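Workshop notebook
Filed under: Bench notes, Finishes
Reading time: 2 min

24th June

Third try with the shellac on the Akyol drawer fronts. The first two tries went cloudy near the edges and I had to take everything back to bare wood. Serpil Kahraman thinks the alcohol is the problem, and I now agree with her. The can was opened in January and it has been standing with a bad lid.

New mix today: fresh alcohol, flakes from the Skutolum bag, a thinner cut than before. I strained it 2 times through cotton. Color is a little darker than I wanted, but the customer in Pretthorpe asked for "warm", so it can stay.

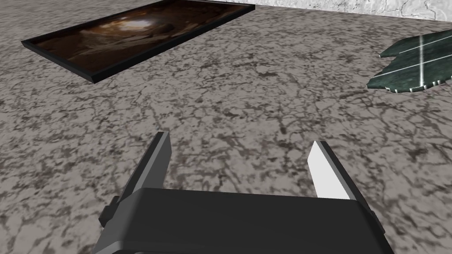
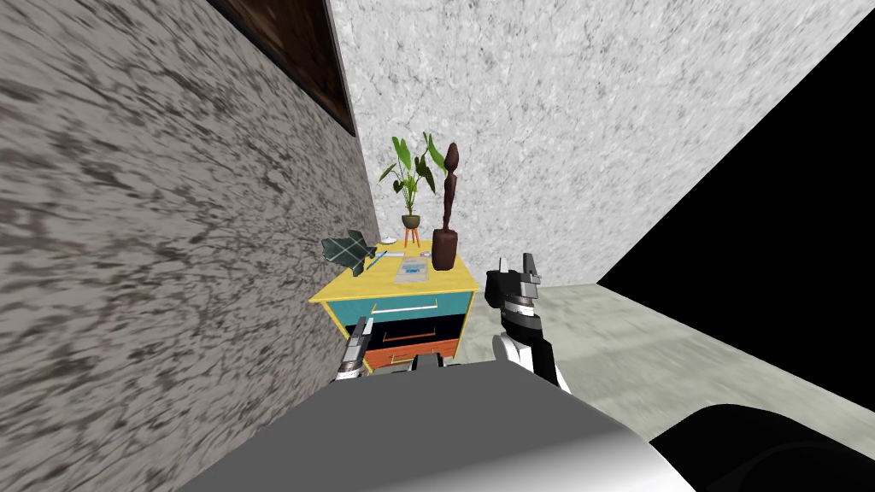
Put on the first coat with the small pad, long strokes, no going back over. Waited, then the second coat. On the test piece I waited only 10 minutes between coats and the pad began to pull — too soon for this weather. For the real fronts I will leave it longer, and close the window before I start.

Paper: Thijs Jansen used 3000 grit on his Jondum box and it gave a nice soft shine, but I find it clogs very fast. I will try it with a drop of oil, on the back side first.

Still to do: order a tin with a proper lid, write the opening date on it, ask Serpil if she wants the old alcohol for cleaning brushes. The knobs are not sanded yet.

Last updated: same evening, added the note on paper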